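October 13, 2024
By Ngân La

Hi everyone! So many of you wrote back asking where we ended up for the long weekend that I figured I'd just put it all in one spot and save my thumbs. We went to Cultovden, we stayed two nights, and I would go back tomorrow if my boss would let me.

First thing, the lantern night on the harbour. It's free, it starts when it gets properly dark, and everybody will tell you to stand on the main pier. Don't! The pier was packed an hour early and the people at the back saw mostly other people's toques. Giang Sầm (my travel buddy, you'll remember her from the ferry disaster) had read that the little hill behind Tanner Street was better, so up we went with a thermos and a blanket. There's a low stone wall you can sit on, and you get the whole harbour, the boats and the reflections, with room for your elbows. Wear real shoes though – the path is all roots and I went down on one knee in front of a very polite family.

Food is where it gets tricky. Half the places on the waterfront switch to a set menu for the weekend and the prices go silly. We walked 12 minutes inland to the Wornard neighbourhood and had dumplings and a big bowl of noodle soup each for less than one starter by the water. Get there before six or you'll be eating on the curb, which we did the second night, and it was still my favourite meal of the trip.

If you'd sooner stay in, the Tesum is a nice old guesthouse with a fireplace in the lounge and a shelf of games that guests are welcome to use. Our room was $200 a night, which made me wince, but it came with breakfast and you can walk everywhere, so we never moved the car. Ask for the back. The front rooms look over the square and the band played until well past my bedtime. 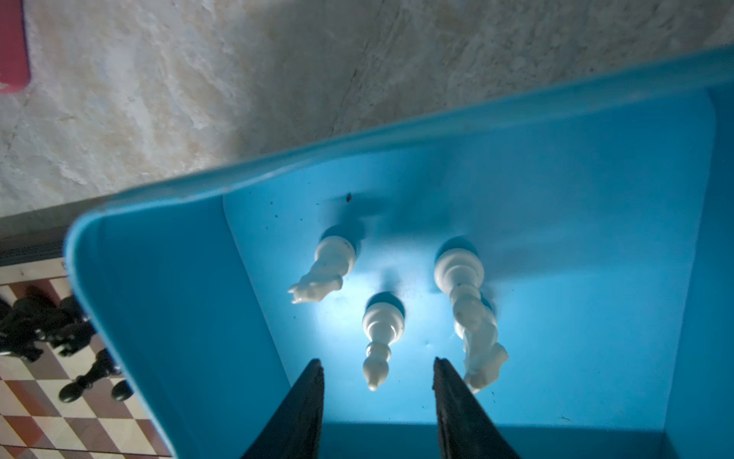 Parking, before I forget, because three of you asked. The lot by the market fills up by noon and then you're circling. There's a park and ride out by the arena, the bus comes every 15 minutes or so, and it drops you right at the theatre. The last one back leaves earlier than you'd think, so check the board when you get off.

Sunday morning was quiet and grey and lovely. We got coffee, wandered the market and I bought 4 jars of plum jam that I absolutely did not need. One is already gone.

Giang wants to try the winter version next, with the skating. If you've done it, hit reply and tell me how cold it gets on that hill!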